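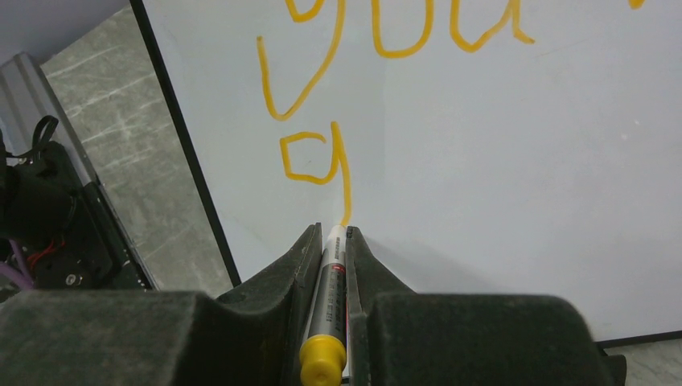
黄橙色字迹，板面偏冷白

浅色笔迹留残影，该换笔、换清洁剂，还是换板？

Roxana Mamani 发布于 11/8/25
分类：办公与教学耗材 / 书写板

我负责一间小型语言培训教室的设备，地点在 Chambi，室温常年控制在 26 度。教室里有两类书写面：一块墙面白板，喷涂面，来源和涂层型号已经查不到；几块透明亚克力立板，放在桌上做单词练习用。

白板笔统一采购 Broline 的，黑、蓝、橙三色。问题集中在橙色：

一、干擦以后板面留下一层浅黄色的雾状痕迹，正面看不明显，侧光下很清楚。
二、痕迹放置 72 小时以后，用普通板擦基本擦不动，湿布能去掉一部分，剩下的发黏。
三、黑色和蓝色也有残影，但程度轻得多。
四、亚克力板上的情况不一样，擦得比较干净，但板面逐渐发白，像磨砂，透光变差。

已经试过的办法：清水、稀释洗洁精、供应商附送的喷雾（没有成分标签）。喷雾对白板有效，对亚克力板我没敢多用，只在角上试过一次，看不出变化。

想弄清楚三件事。浅色墨水留残影是颜料本身的原因还是我这批笔有问题？白板和亚克力板能不能用同一种清洁剂？板面发白的亚克力还有没有办法恢复？

预算不多，换一整块墙面白板要走审批，能不换就不换。

Aníbal Puma

分开说。

先说墨水。白板笔墨水大体由溶剂、颜料、成膜树脂和离型剂组成。写上去以后溶剂挥发，颜料和树脂在表面结成一层薄膜，离型剂留在薄膜和板面之间，降低附着力，板擦才能把它带走。擦不掉通常有两种情况：离型剂不够或者已经失效；板面本身有微孔或划痕，薄膜嵌了进去。

橙色和黄色的配方确实比黑色难做。黑色用炭黑，着色力高，加少量就够。浅色要达到同样的遮盖效果，颜料加得多，树脂也跟着加，膜更厚，擦下来的碎屑更黏。各厂配方不同，这一点不能一概而论，但你描述的现象跟这个方向吻合。笔长期平放还是笔尖朝下放也有影响，颜料会沉降，建议水平存放。笔尖朝上竖着插在笔筒里，头几笔往往偏淡，使用者会重复描，膜又加厚一层。

判断是不是这批笔的问题，做一个对照就行：

找一块没有残影的板面，瓷釉面或者玻璃面最好。用同一支橙色笔画一个实心方块，再用黑色笔画一个同样大小的。放到第二天，用干净的干布擦，力度一致。如果玻璃上也留黄雾，问题在笔。如果玻璃上擦得干净，问题在你的墙面白板。

我猜是后者。喷涂白板的涂层比较软，用久了表面会被板擦磨出细纹。你说型号查不到，那多半也查不到安装时间，可以用指甲背轻轻划过常写的区域，再划过板角没人写的地方，手感有差别就说明涂层已经磨损。也可以滴一滴水，看水珠的形状。新涂层上水珠收得比较圆，磨损的地方水会摊开。

再说清洁剂。两种板不要共用。

白板（喷涂、瓷釉）：异丙醇水溶液可以用，喷在布上，不要直接喷板。喷涂面少用，每周一次以内，频繁使用会加速涂层老化。擦完以后用清水布再过一遍，让它自然干透再写。很多人省掉清水这一步，清洁剂残留会让下一次的墨水附着得更牢，看上去像是越擦越脏。

亚克力：不要用含酒精、丙酮、氨水的东西。亚克力板在切割和折弯以后内部有应力，接触醇类溶剂会产生细小的银纹，先从边缘开始，往里延伸。看起来就是发白。你的供应商喷雾没有成分标签，我建议停用，包括你试过的那个角也要留意。一次测试看不出变化说明不了什么，银纹可能在几周以后才显现。
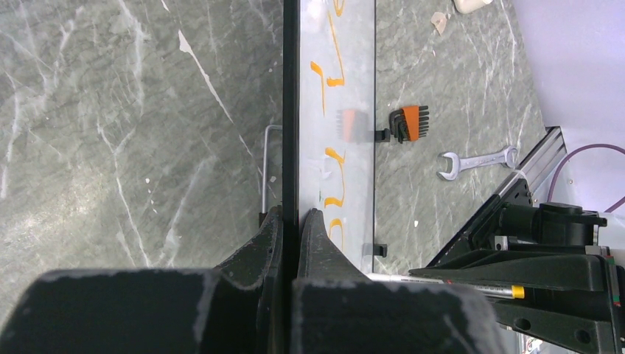 亚克力立板上的橙色笔迹，灰色大理石纹桌面

亚克力发白还有另一个原因，就是干擦。这种材料的表面硬度比玻璃低很多，干布夹着灰尘擦，一次就能留下划痕，划痕多了就是雾。区分的办法：用手机灯从侧面照，银纹是一簇一簇的短裂纹，转动角度时会闪；擦痕是连续的细线，方向跟擦拭方向一致。

恢复的可能性：
擦痕，浅的可以用塑料专用抛光膏，从细号开始，小面积试。抛光后要彻底洗净，抛光膏残留会影响书写。
银纹，不能恢复。裂纹在材料内部，抛光只会磨掉表层。
出厂就做成磨砂的，那是工艺，不要抛。先核对采购单，别把磨砂面当成故障处理。

日常维护用中性洗涤剂加温水，超细纤维布，先冲掉或者蘸掉浮灰，再擦。布要跟擦白板的布分开，可以用颜色区分。

最后是墙面白板要不要换。先做深度清洁：异丙醇水溶液一遍，清水两遍，干透。然后照上面的办法再做一次方块测试。第二天能擦干净，继续用。擦不干净，说明涂层到头了，可以考虑贴膜。市面上有自粘的书写膜，比换板便宜，基面要平，贴之前必须把原来的残影和油脂去净，否则边角会翘。贴膜以后原涂层基本不能再露出来用了，撕的时候会带胶。

Aled Voyle

用黑色白板笔把旧的笔迹描一遍，趁没干马上擦，全都下来了。我一直这么弄，不需要买什么清洁剂。

橙色本来就不该在教室里用，后排看不见。

评论

Roxana Mamani：描一遍再擦的办法对单条笔迹有用，我试过。大面积的雾状残留没法描。橙色是用来标注发音的，暂时取消不了。

Aníbal Puma：补充一下，这个办法的原理是新墨水里的溶剂把旧膜重新溶开，墨水里的离型剂再起一次作用。应急可以。不建议在亚克力上用，白板笔的溶剂也可能含醇。短时间书写影响小，反复描、反复擦等于延长接触时间。

Cristian Paucar

我管过一个有 7 间教室的培训点的物资，讲一下采购和管理上的做法，技术部分上面已经说得很细了。

笔：Broline 我没用过，不评价。我们当时换成了 Tresel 的液体粉笔和白板笔两种，透明板一律用液体粉笔，白板一律用白板笔。液体粉笔是水性的，湿布就能擦，对亚克力比较友好。缺点是干得慢，写完马上碰会蹭花，左手写字的人抱怨比较多。另外，液体粉笔不要写在磨损的喷涂白板上，颜料会进到细纹里，比白板笔还难处理。

两种笔外形接近，放在一起一定会拿错。我们的做法是分两个盒子，盒盖贴标签，透明板的那一盒跟着透明板走，不放在白板笔槽里。每间教室限量 8 支，用完以旧换新。限量主要是为了淘汰快干掉的笔。快干的笔溶剂少、膜不均匀，使用者会用力压，笔尖变硬以后还可能刮伤板面。

擦拭频率：当天写的当天擦。你说放到 72 小时以后擦不动，这个时间对浅色墨水来说太长了。我们要求最后一节课的老师离开前擦掉全部内容，需要保留的拍照存档。制度写上去容易，执行要有人看，刚开始那阵每天下班前我自己走一遍，后来就不用了。

板擦：毛毡板擦要定期更换或者撕掉表层。脏板擦会把旧墨粉重新涂到板上，这种雾和你说的第一条很像，先排除这一项，成本最低。检查方法是拿一块新布和旧板擦各擦半边，侧光比较。

清洁剂：我们用过 Tristska 的白板清洗液，有成分表，白板上效果正常。瓶身写着不适用于塑料板面，所以没在亚克力上用过。采购的时候一定要索取成分表或安全数据单，供应商给不出来的就不要收，赠品也一样。

透明板的存放：竖着放，板与板之间隔一层软布或者泡棉纸。叠放容易磨花，尤其是下面几块。不要靠近窗户和暖气，长期受热会变形。保护膜如果还没撕，哪一面不写字就先留着。

还有一点跟书写面无关，不过你既然用立板，顺便提一下。立板的底座最好带防滑垫，硬桌面上写字时板会往后退，使用者会用另一只手去扶，手上的油脂留在板面上，之后那一块就写不上去，或者断墨。写之前用中性洗涤剂把手印擦掉就好。

评论

Tatu Ogola：请问瓷釉面和喷涂面怎么分？我们这边也查不到型号。

Cristian Paucar：拿一块小磁铁，两种都可能吸得住，所以磁铁不能区分。看边框里露出的切口，瓷釉面有一层玻璃质，断口发亮，喷涂面就是一层漆。看不到切口就问安装的人。

Tatu Ogola：明白了，谢谢。

Roxana Mamani：更新一下进展。换新布以后，白板上的雾轻了一半以上，看来旧板擦占了很大的因素。方块测试也做了，玻璃上橙色能擦净，墙面白板常写的区域擦不净，板角可以擦净，所以是涂层磨损，笔没有问题。下一步先询价书写膜。亚克力板用侧光照过，大多数是擦痕，其中一块边缘有成簇的短裂纹，这块准备停用，其余的改用中性洗涤剂。赠送的喷雾已经封存，向供应商索取成分表，还没有回复。

Aníbal Puma：板角能擦净的话，过渡期可以把橙色标注固定写在板角或者靠边的区域，中间只用黑色和蓝色。贴膜询价时问清楚膜是亮面还是哑面，哑面适合投影，但浅色笔在哑面上更难擦。你们如果不投影，选亮面。

Roxana Mamani：不投影。按亮面询价。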